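Il faut payer les gens qui montrent

On parle beaucoup des modèles et très peu de ceux qui leur fournissent la matière. Je travaille depuis sept ans dans l'intégration de petits bras robotisés, et je vois passer de plus en plus de projets qui reposent sur la démonstration : une personne prend les commandes, exécute la tâche à distance, recommence, et la machine apprend à partir de ces enregistrements. Sur le papier, n'importe qui peut le faire. C'est d'ailleurs ainsi que les devis sont rédigés. La ligne « démonstrations » arrive en bas de page, au tarif d'un intérimaire débutant.

Je pense que c'est une erreur, et une erreur coûteuse.

Prenons le rangement de cylindres dans un rail, exercice banal que nous utilisons en simulation chez Pemo avant de passer sur une vraie cellule. L'opérateur amène la pince devant le rail, choisit la pièce, ferme, soulève, dépose. Quand les cylindres sont serrés les uns contre les autres, tout se joue à l'approche. Si l'on descend trop droit, le doigt vient buter sur la pièce voisine. Si l'on arrive trop en biais, on la pousse. Un bon opérateur règle l'ouverture avant de s'approcher et prend la pièce du bout de la rangée, du côté où il reste de la place. Un opérateur pressé corrige au dernier moment, et le robot apprend aussi ses corrections.

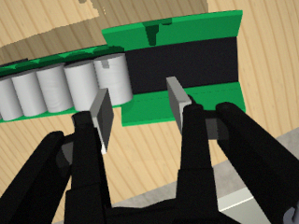
Nous avons eu le cas au printemps avec un lot de 107 démonstrations, enregistrées par 2 personnes. La première avait suivi une journée de formation, la seconde avait reçu une fiche. Les deux réussissaient la tâche à chaque fois. Pourtant, la politique entraînée sur le lot complet hésitait devant le rail, avançait, reculait, repartait. Il a fallu écarter une bonne partie des essais de la seconde personne et les refaire. Je ne lui en fais aucun reproche : on lui avait demandé de réussir, elle réussissait. Personne ne lui avait dit que la manière comptait autant que le résultat.

Ambros Trummer, avec qui j'ai travaillé sur le site de Vilthorpe, défend l'idée contraire. Selon lui, il faut de la variété, y compris des gestes maladroits, et un modèle assez gros finit par faire le tri. Il a raison sur un point : un jeu de données où tout le monde fait exactement le même geste produit un robot fragile, perdu dès que la pièce se décale. Mais varier les positions de départ n'a rien à voir avec accumuler les hésitations. La variété utile se prépare. Elle demande quelqu'un qui comprend ce qu'il montre.

Or ce quelqu'un se fatigue. Après deux heures de téléopération, les trajectoires s'allongent et les fermetures de pince deviennent brusques. La simulation n'y change rien, puisque la main qui tient la commande est bien réelle. Chez Brendham, les séances duraient encore 8 heures en août, avec une pause à midi. Les fichiers de l'après-midi se reconnaissaient à l'œil nu.

Je propose donc des choses simples. Des séances courtes, un vrai salaire de technicien, du temps pour revoir ses propres enregistrements, et le droit de jeter un essai sans avoir à se justifier. J'ajouterais le nom de l'opérateur dans la documentation du projet, s'il le souhaite. Cela augmente le devis — on me le fait remarquer à chaque réunion. Refaire la moitié d'un lot l'augmente aussi, et cette dépense-là figure rarement dans la première version du tableau.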